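Planning Our Next Round of Grippers
Gallery – Mornosbridge home handling project

We're finally shopping for hardware again, and I couldn't be happier! The budget for this round covers 19 new hand-held grippers, plus spare fingertips and a proper set of cases. Before anyone signs a purchase order, I wanted one page that shows the kind of work the gear has to cope with, and what each job means for the shopping list. Bedrooms come first, as they make up 44 of the 70 tasks on our plan.

Bedrooms: soft things on soft things

An off-white ribbed knit on a coral bedspread, with a flower-shaped cushion farther back and both jaws open. I love this kind of job – thin fabric one minute, a big plush cushion the next. For the budget it means fingertip pads go down as a consumable, and we want a jaw opening generous enough for bulky items.

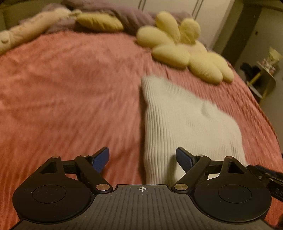

What's on the list so far

Grippers: Cendero and Brorkis have both quoted. Cendero is cheaper per unit, but Brorkis includes a second set of fingertips with each one, so the totals come out closer than I expected. I'm leaning towards Brorkis (the pivots are easy to get at with a normal screwdriver, hooray).

Pads: 49 pairs, ordered in one go to save on freight. Any colour will do, as long as the whole batch matches.

Cases: Assefa makes a hard case with foam we can cut ourselves. Two grippers fit in each, with room for cables and a cleaning cloth.

Still to price: chargers, labels and a spare parts kit for the linkages. If your site needs anything else, add it to the shared sheet before the end of April and I'll work it into the final order.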